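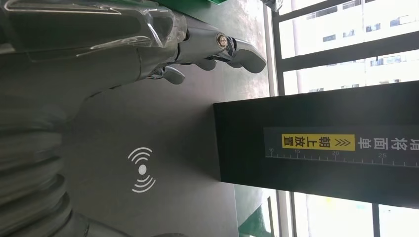

Figure 4. Wrist camera view at the labeling station. The black device at right carries a ruler scale on its front face; the contactless symbol is printed on the gray work surface.

4.2 Masking the hand in the wrist view

The wrist camera sees the hand at all times, and the fingers overlap the region where parcels and fixtures have to be located. Earlier versions of the Priseo pipeline removed the hand with a mask rendered from the joint state. This works well for matte links. It works poorly for the chrome fingers in Figure 4, whose segments pick up highlights from the windows. Stereo matching on these segments returns depth values that belong to the reflected light, and the rendered mask does not cover the plastic wrap over the back of the hand, which is absent from the robot model.

We therefore combine two masks. The first is the rendered mask, dilated by 2 pixels. The second is predicted by a small segmentation network trained on 368 hand-labeled wrist images from the Ploltance cell. Labelers were told to include any covering on the hand or sleeve in the hand class, including folds that stand away from the metal. A pixel is dropped if either mask marks it. The union is computed at the camera rate of 30 Hz and passed to the pose estimator as a validity map.

4.3 Station localization

With the hand removed, the planner needs the pose of the station relative to the wrist. The work surface is dark gray and has little texture, so generic keypoints are scarce and tend to gather on scuffs. We use two printed features instead. The contactless symbol has a solid center dot with three arcs on either side, and the dot gives a stable center even when the outer arcs are blurred by motion. The ruler scale on the device gives a line of evenly spaced ticks. Tick spacing fixes the scale along the front face, and the printed numerals (10, 15, 20 and 25 in Figure 4) resolve the offset along the ruler when neither end is in view.

Tick detection runs on the gradient image after local contrast normalization. Without normalization, strong daylight behind the device pulls the exposure down and the detector loses ticks on the dark face. If fewer than 27 ticks pass the spacing check, the frame is rejected and the last accepted pose is carried forward using arm kinematics.

The symbol and the ruler lie on different planes. Their relative pose is measured once during setup and stored in the Arboleda scene file. Solving for both planes jointly removes the two-fold ambiguity that appears when the surface is seen at a shallow angle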